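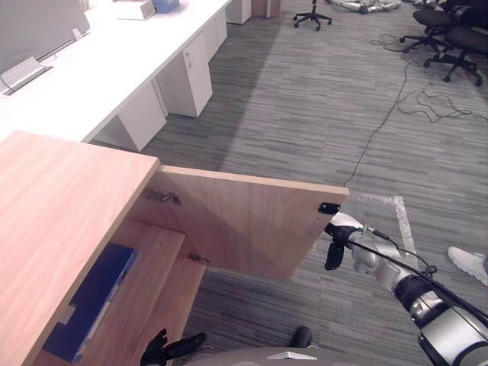 The Water Diviner of Correa

The man from Brestora wanted 3000 dollars to find water, and he wanted half of it before he got out of his truck.

Kanyarat Ongart stood in her own driveway with her arms folded and let him talk. He had a good voice for it. He told her that his father had found wells, and his father's father, and that the gift skipped women, which he seemed to think she would like to hear. He had a forked stick on the passenger seat, wrapped in a towel like something that might catch cold.

"And if there's no water?" she said.

"There's always water."

"Then what do I need you for?"

He laughed. It was a practiced laugh, and she noticed he had to look away to finish it.

The well had quit in November. First it spat, then it ran brown, then the pump hummed in the dark without bringing up anything at all. Everyone in Correa had a theory. The almond people had drilled too deep. The county had done something with the river. Her neighbor across the road held that it was earthquakes, small ones, too small to feel, and when Kanyarat asked how he knew about them if they were too small to feel, he said that was how you knew.

She had taught chemistry for most of her life. She did not believe in the stick, and she did not much believe in the earthquakes. What she believed was that she had been hauling water from her cousin's place in plastic drums since before Christmas and that her back had an opinion on it.

"I'll think it over," she told the man.

"Folks down the road thought it over. I'm booked through next week now."

"Then you won't miss me."

He left a card. It had a drawing of a drop of water on it, and the drop had a smile.

Chanida Kaewkla, the cousin, took the other side. Chanida always took the other side. She came over that evening with soup and read the card under the kitchen lamp, holding it out far from her face because she would not buy glasses.

"He found one for the Gikeck place," she said.

"He found one where there were already two."

"So he was right."

"I could have been right. A goat could have been right."

"A goat didn't offer." Chanida put the card down next to the salt. "You paid that outfit last year. Mendurus. With the machine on wheels. What did they find?"

That was a fair hit and Kanyarat ate some soup to avoid answering it. Mendurus had sent two polite boys who pushed a cart up and down the orchard and mailed her a report in color. The report said that conditions were favorable at several locations. She had read it three times looking for the locations. When she called, a woman told her that locations were part of the second phase, and that the second phase was priced separately.

"At least they had a machine," she said.

"A machine that doesn't know, or a man who doesn't know. The man is cheaper."

"The man is not cheaper. The man is 3000 dollars."

"He told the Gikecks two thousand," said Chanida, and frowned at the card again as if it might explain itself.

After her cousin went home Kanyarat sat up with the ledger her husband had kept. He had been a careful man in a few narrow ways. He wrote down rain. He wrote down what he paid for diesel and what he thought of the person who sold it to him. In the back, on pages he'd turned upside down to start fresh, he had written down the well: the depth to water, every spring and every fall, measured with a weighted string he had knotted himself.

She knew about the string. She had made fun of the string.

The numbers went down. She had expected that. What she hadn't expected was how they went down, a little each year and then a lot, and then for a while no change, and then a lot again. She got a pencil and put them on graph paper, the way she would have made a sophomore do it, and looked at the shape. It looked like stairs. She distrusted it at once. Give a person enough points and they will see a staircase or a rabbit or the face of a saint.

So she went looking for a reason it was wrong. She checked his arithmetic, and his arithmetic was good. She checked the rain, which wandered all over the page and matched nothing. She checked the years of the new almond blocks to the east, as well as she could remember them, and those didn't match either, which would have disappointed nearly everyone in Correa.

Past midnight she found the note. It was beside one of the long drops, in his small square hand. "Pulled pump. Screen 1/2 plugged. Cleaned w/ vinegar & brush. Water up 11 ft overnight. Do not tell K. how much vinegar."

She read the last sentence several times.

Then she went back through the ledger and found two more like it, shorter, without the vinegar. Each came at the bottom of a drop. After each the level held for years. He hadn't drawn any conclusion from this or, if he had, he hadn't bothered to write it down. He had just gone out and scrubbed the thing when it needed scrubbing, and then he had died, and it hadn't been scrubbed again.

It proved nothing. She said so out loud, to the kitchen. A plugged screen would make the level in the pipe drop while the water outside it stayed where it was, that much was ordinary physics, but a falling water table would make it drop too, and a dead man's notes couldn't tell her which she had now. It might be both. It was probably both. She had spent thirty years writing "how do you know?" in red in the margins of other people's work, and she was not going to stop because the margin was her husband's.

Still, she had a guess, and the guess could be tested, and that put it ahead of the man with the stick.

The pump truck cost her 1315 dollars. The driver was a heavy, gloomy fellow who told her before he had set the brakes that it wouldn't work. She liked him for it. He ran the cable down and hauled up length after length of pipe and laid it in the grass, and he sent a camera down on a cord and showed her the picture on a small screen. It was mostly darkness. Then there was a wall of something orange and lumpy, like the inside of an old kettle.

"That's your screen," he said.

"I don't see a screen."

"No, ma'am. That's the trouble with it."

He didn't use vinegar. He used something out of a blue jug that she made him turn around so she could read the label, and when she had read it she told him he was mixing it too strong, and he looked at her for some time and then added water.

They let it sit. Chanida came over to watch and brought folding chairs, and the two of them sat in the orchard in their coats like people at a ball game.

"If this works," Chanida said, "it doesn't mean the stick wouldn't have."

"It means we don't know about the stick."

"That's what I said."

"It isn't quite what you said."

In the morning he dropped his line and read it, grunted, then pulled it and dropped it again. The water had come up nine feet.

Chanida hugged him, which he bore. Kanyarat asked him to measure it a third time. He did, and it was nine feet, and she wrote it in the ledger on the first empty line under her husband's last entry. She put the date, 2021-01-06, and the depth, and after some thought she put the name of the stuff in the jug and how much.

"So you're fixed," said the driver, winding his cord.

"I'm up nine feet. He got eleven."

"Who did?"

She didn't answer that. She was looking at the page. Eleven then, nine now, from a lower start. So the neighbors weren't all wrong. The water was going, slower than the pipe had made it seem but going, and one of these years she would scrub the screen clean as a dinner plate and it would make no difference.

The man from Brestora came by again before the week was out, having found an opening in his schedule. He saw the hose running in the young trees and got down from the truck without being asked.

"You hit water," he said. "Where?"

"Same hole."

He walked over and stood by the wellhead, and he put his hand flat above it, palm down, and closed his eyes. She waited.

"I'd have said right here," he told her.

"I believe you would," said Kanyarat, and went to move the hose.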